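Der Zweckverband Ornham stellt die Abrechnung der Trinkwassergebühren zum April auf ein zweistufiges Modell um. Das hat die Verbandsversammlung beschlossen. Künftig setzt sich die Gebühr aus einem Grundpreis nach Zählergröße und einem Arbeitspreis je Kubikmeter zusammen. Bislang wurde ausschließlich nach Verbrauch abgerechnet.

Betroffen sind die Versorgungszonen Drundton und Shiferaw. Für Haushalte mit Standardzähler beträgt der Grundpreis 84 Euro im Jahr, der Arbeitspreis sinkt im Gegenzug um 13 Cent je Kubikmeter. Nach Angaben der kaufmännischen Leiterin Hanna Sirko entfallen rund 53 Prozent der Kosten auf Leitungsnetz und Speicher und damit auf Posten, die vom Verbrauch unabhängig sind.

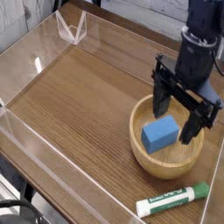

Gartenzähler bleiben vom Grundpreis ausgenommen, sofern sie fest installiert und geeicht sind. Bei Mehrfamilienhäusern wird der Grundpreis je Hauptzähler erhoben; die Umlage auf die Wohnungen regelt der Eigentümer. Eine Sonderablesung zum Stichtag findet nicht statt. Der Verband grenzt den Verbrauch rechnerisch ab, Kunden können ihren Zählerstand aber bis neun Tage nach der Umstellung schriftlich nachreichen.

Für das Leitungsnetz selbst liegt inzwischen ein Sanierungsplan vor. Vorrang hat die Transportleitung zwischen dem Hochbehälter Dusex und der Übergabestation Drundton. Der Abschnitt besteht überwiegend aus Grauguss und soll in offener Bauweise durch duktile Gussrohre ersetzt werden. Während der Umbindungen wird die Zone Shiferaw über eine oberirdische Notleitung versorgt. Der Versorgungsdruck kann dabei in den oberen Geschossen geringer ausfallen. Die Planung verantwortet Ingenieurin Pao-chu Fang. 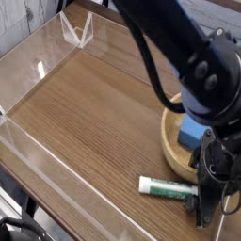 ## Bescheide und Widerspruch

Die neuen Abschläge werden mit dem nächsten Jahresbescheid festgesetzt. Bestehende Lastschriftmandate gelten weiter. Ein Widerspruch ist innerhalb eines Monats nach Zugang des Bescheids möglich, hat jedoch keine aufschiebende Wirkung.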